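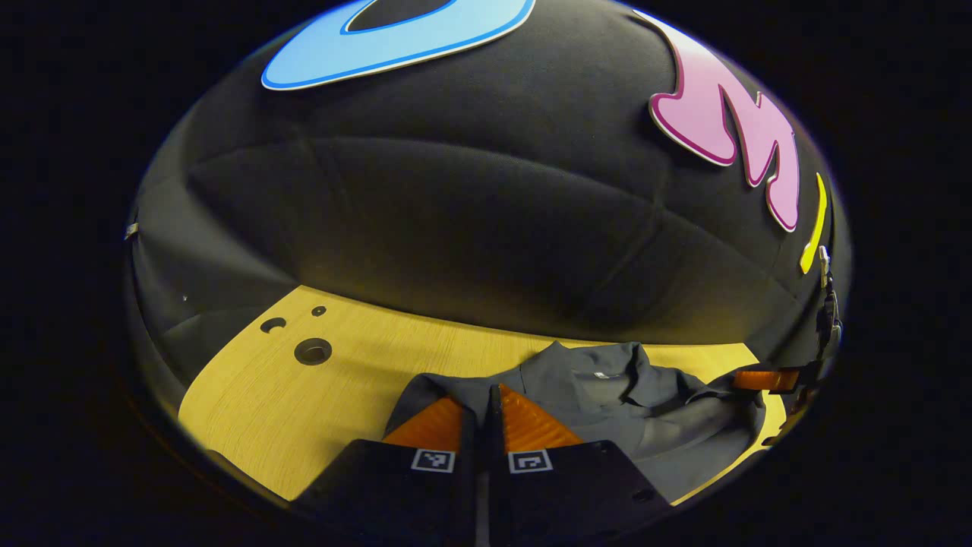 Blue and pink cutouts on black padded fabric.

Filed under: Everyday Science > Colors and Materials

Where Does the Color in Cloth Come From?

By Tegan Lowther

Look at the clothes you are wearing. Most of them started out white, cream or pale brown. Cotton grows in fluffy white balls. Wool is usually the color of the sheep. Polyester is made in factories from chemicals and has almost no color at all. To turn any of these into a red sweater or a pair of green socks, somebody has to add a dye.

What is a dye?

A dye is a colored substance that sticks to the fibers in cloth. Fibers are the thin hairs that are twisted together to make thread. Paint mostly sits on top of the thing you paint. Dye goes into the fibers, so dyed cloth still feels soft and bends easily.

Colors from plants and bugs

People were already dyeing cloth 3000 years ago. They used what they could find. Blue came from the leaves of the indigo plant. A strong red came from the roots of a plant called madder. Yellow came from flowers, bark and onion skins. Another red, called cochineal, comes from a small insect that lives on cactus plants. It is still used today, sometimes in food.

One of the most expensive colors was purple. It was made from sea snails, and it took a huge pile of snails to dye one robe. In ancient Rome, purple clothes were mostly for rich and powerful people.

Colors from the lab

Even 200 years ago, nearly all cloth dyes came from nature. Then, in 1856, a student in London was trying to make a medicine and got a purple liquid by mistake. He found that it would color silk. It was cheaper than snails, and soon many people could wear purple. Most dyes today are made in factories.

Black and gray

Black is harder than it sounds. Many old black dyes faded to brown or green. Dyers sometimes dyed the same cloth several times, with blue first and other colors over it. Gray can be made with a small amount of black dye.
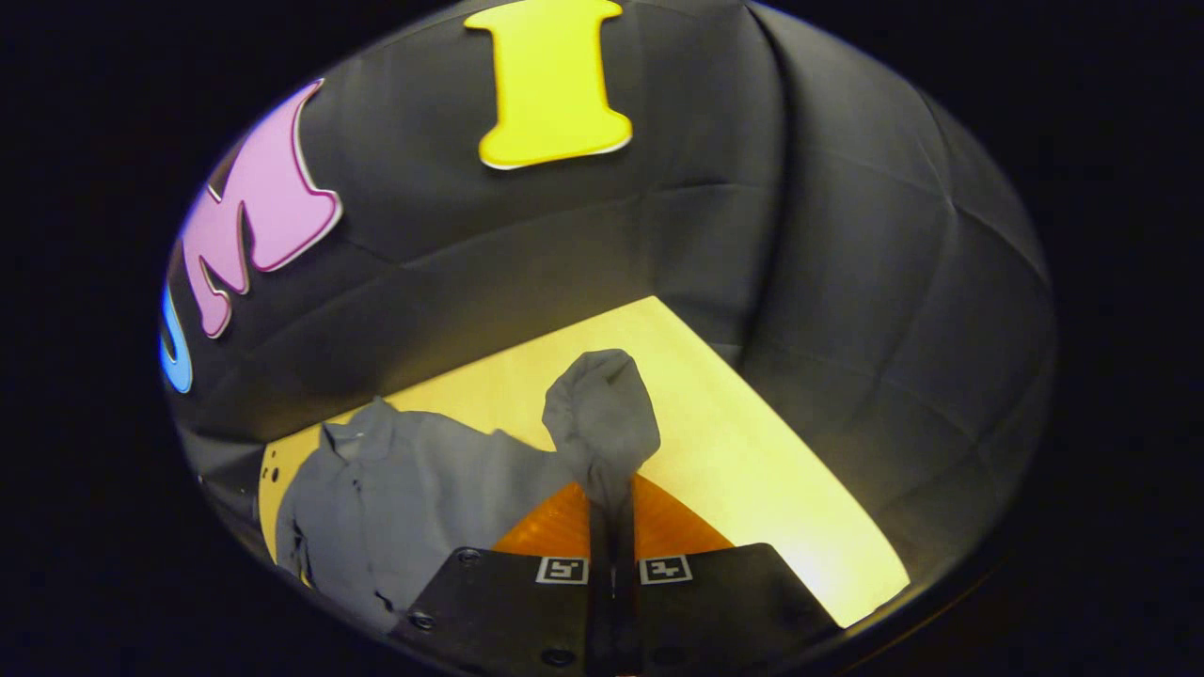
Gray can also be made without dyeing the finished cloth. Dark fibers and light fibers are mixed together before they are spun into thread. From far away your eyes blend them into one color. If you look at a gray sweatshirt very closely, you may see the separate dark and light hairs.

Why do colors fade?

Sunlight breaks down dye little by little. Washing can carry some of it away too. If you have a T-shirt you wear a lot, turn it inside out and compare the two sides.

Try it: onion skin dye

You will need an adult for this, as the water gets very hot.

1. Put the dry brown skins from several onions in an old pot of water.
2. Ask the adult to simmer it for 30 minutes and then take out the skins.
3. Add a piece of wet white cotton. Simmer it for 60 minutes.
4. Let it cool, rinse it in cold water and hang it up to dry.

Your cloth should come out yellow or tan. Red onion skins give a different color.

Words to know

Fiber: a thin hair of cotton, wool or other material.
Fade: to lose color.
Madder: a plant with roots that make red dye.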